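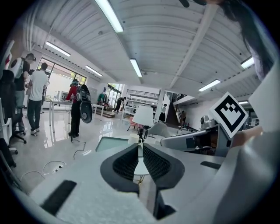
The inventory of the hall at Pulotham began at the ceiling, as Lehtinen procedure required. Rizwan Satti wrote "white, corrugated, curved" and under it "one beam, white." He noted the exposed pipes in the corner. Under lighting he wrote "fluorescent" and started on the floor.

The Malstead office had sent him a form with 972 lines. The previous form had 1,000 lines, and the change had been announced in January with a memo that did not say which 28 had been removed. Satti had found two of them so far. Umbrella stands were gone. So was line 611, Sundries, Ceramic.

This was a difficulty at the round table.

The table had its own line. The gray armchair behind it went under Seating, Upholstered, with metal legs entered as a variant. The lamp was on line 340 and its shade on 341, as shades were valued separately in case of fire. The tray was a tray. The cup was white on the outside and beige on the inside, where it had been used, and there was no line for it.

He telephoned Ubaldo Farina at the Trulosside depot.

"Is it a set?" Farina asked.

"No. One."

"Is there a saucer?"

"There's a small square dish by the lamp. It's dark. I don't think they belong together."

"If they were a set, you could use Tableware, Matched."

"They aren't matched."

Satti could hear a page being turned. Farina kept the old form in a binder, against instructions.

"What condition is it in?" Farina said.

"Stained inside. Sound otherwise."

"Stained how?"

"Tea, I would say. It could be coffee."

"You can't put both."

"I haven't put either. I have no line to put it on."

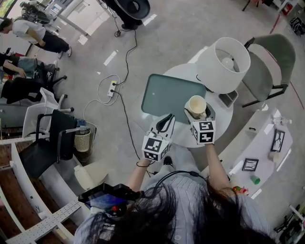 The round table at Pulotham: tray, lamp, cup.

Farina proposed entering the cup as a component of the tray. Satti considered it. A tray with a cup standing on it could be entered as Tray, Laden, with a surcharge of 90 cents for handling, but the rule covered only items within the rim. He moved the cup onto the tray and looked at it. Then he moved it back, because the valuation was of the room as found.

"What is it worth?" Farina asked.

"Nothing. Less than the call."

"Then leave it off."

"The total has to agree with the removal sheet. If the men carry out a cup and I have no cup, the sheet is over by one."

"And if they leave it behind?"

"Then the room isn't clear."

They worked through the rest while they had the line open. White shelving, metal, perforated rails. Office chair, black. Plastic chair, white. Wastebasket, woven — Farina wanted to know whether it was lined, and Satti said he would check. Power strip, white, in use. The floor was concrete with one section in wood, and Farina made him repeat that, as the form allowed a single floor per room.

"Two rooms, then," said Farina.

"There's no wall."

"Does the form ask for a wall?"

Satti turned back seven pages. It did not. He drew a line across his plan where the wood met the concrete, marked the sides A and B, and put the table in B. Then he asked Farina to read him line 611 from the binder, slowly, including the code.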